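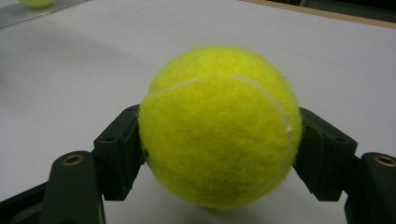
9 January 2025

Well, the sideboard is in at last, and I have spent most of the evening walking past the dining room door just to have another look at it. It is the Hapeta, the long low one in dark oak with the reeded doors, and I must have changed my mind over it a dozen times since the autumn (the lighter finish was very nearly the winner, and I still have the little sample square propped on the kitchen windowsill).

The two lads from Birnirance rang at breakfast time to say they were half an hour off, and of course I hadn't moved a thing. I had the old pine dresser emptied in a great rush, with the good plates on the stairs and the tablecloths on our bed, where they still are as I write this. They were very patient with me. They carried the dresser out to the garage without a mark on the paintwork and wouldn't take a cup of tea, though one of them did have a mince pie from the last of the Christmas box.

I had measured the alcove at 1077 millimetres from the skirting to the underside of the shelf, and I was so pleased with myself for leaving plenty of height for a lamp. What I hadn't thought about was the radiator pipe, so the whole thing has to stand a little forward of the wall. I have decided I like it that way. It gives the flex somewhere to go, and I can get the duster down behind.

Now for the lamp! I have been dithering between the Undel, with the ribbed glass base, and the brass one in the Grenalwood shop window that I have been visiting like an old friend. The Undel is the sensible choice and would match the handles. The brass one is rather showy and needs one of those odd narrow bulbs, but oh, it would look lovely in the evening with the curtains drawn. The bulb box says 3000 kelvin is a nice warm white, so I shall get that whichever way I go, as the one in there at present makes us all look poorly.

There are 12 dining chairs' worth of opinions in this family and I don't intend to ask for any of them before April, when everybody comes for lunch. By then I should like the walls done too, something soft and greenish, and the old rug either cleaned or gone.

Must remember to ring about the missing shelf peg. And get those tablecloths off the bed, or we shall be sleeping under them.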